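### 3.2 Stimuli

In the online part of the study, participants judged height against a fixed background. Each image had a gray cube on a flat floor that met a black background at a straight horizon (Figure 2). Participants typed the height of the cube as a percentage of their own eye level. They were told to go with their first impression, and no feedback was given between trials.

The horizon-ratio account predicts that an object whose top edge rises above the horizon will be judged taller than eye level. Earlier work by our group, using printed cards, supported this for upright poles but gave mixed results for blocks. The floor was free of lines and texture.
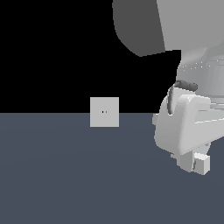
**Figure 2.** Rendered stimulus from the online task. The top edge of the cube is above the horizon and the lower edge rests on the floor.

### 3.3 Participants and exclusions

We recruited 494 adults through the Lukell panel. All reported normal or corrected vision. We dropped people who gave the same answer on every trial or who finished the task on a phone, which left 315 for analysis. Sessions closed on 9 Jun 2018.

Answers above 1272 percent were treated as typing errors and removed before averaging. Szu-yu Liu and Bernadette Blackwood checked the removed answers separately and agreed on all of them.

### 3.4 Analysis

For each participant we took the median answer at each cube height and fitted a straight line through the medians. A slope of one would mean that judgments followed the horizon ratio exactly. Intercepts were left free, as some people tend to answer high or low on any percentage scale. The Dromlow printed-card data were refitted in the same way so that the two sets could be compared.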